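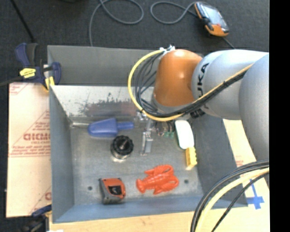
By the project editor, Ellico Books
Filed under: Reports to funders
December

Hello again to everyone at the Wimier Fund! You asked for two pages on how the psalms book is coming along, and I'll try to keep to that (my last one ran to five, sorry).

The short version is that the book exists. It's called Songs for the Small Hours, it has forty short readings on the psalms of complaint, and the first printing of 2,000 came back from Ó Néill in good shape apart from one carton with crushed corners. They took $200 off the bill for that carton, and we're using those copies ourselves.

So far 1,190 have gone out. Most went to hospital chaplains and to the churches around Dranthorpe that signed up in the spring, and a smaller pile went to two hospice libraries that heard about it from the chaplains. I still get a little thrill when a reorder comes in. A chaplain wrote that she leaves one in the family waiting room and it keeps disappearing, and could she please have ten more. Yes, she could!

Now for what changed. In the proposal I said each reading would end with a prayer. We tried that with the test readers and a good half of them told us the prayers felt like being hurried along, especially after Psalm 88, where the psalm itself stops in the dark and stays there. I argued with them for a week or so and then gave in. About a third of the readings now end with a blank half page and a single line from the psalm. I was nervous about it, because blank paper costs the same as printed paper, but those are the pages people mention when they write to us.

We also moved to bigger type. That pushed the page count up and meant dropping the essay on the history of lament, which I loved and which, I have to admit, only I loved. It will go on the website once I've cut it down.

The reading groups are a mixed story. The evening group at the Dranthorpe library has kept going and goes through one psalm at a time, very slowly, with a lot of tea. The lunchtime group fizzled. Noon is a bad time to ask anyone to talk about doubt and then go back to work, and I should have seen that coming. We'd like to try it again at 7 p.m. in the new year, with your okay, using what's left in the lunch budget.

Money: we're under on printing and over on postage. Heavier book, heavier envelopes. The full sheet is attached, and the only line I'd point you to is the permissions fee for the modern translation, which was paid in one go instead of over two years. It looks alarming in the column but the total is what we agreed.

Still to do:

- The leader's guide. Drafted, too long, out with two readers.
- An audio version. We set aside $200 for a test recording of the first three readings and haven't spent it yet. I'd like a voice that isn't mine.
- Fixing the typo on the contents page, where Psalm 77 is listed as Psalm 7. Several of you have already found it, thank you.

One question for you before the next payment: would you mind if we let the chaplains photocopy single readings? They're asking, and I'd like to say yes.

Related
Choosing a psalm translation for reading aloud
Spring report: test readers and first drafts
Order copies for your church or hospital
Starting an evening reading group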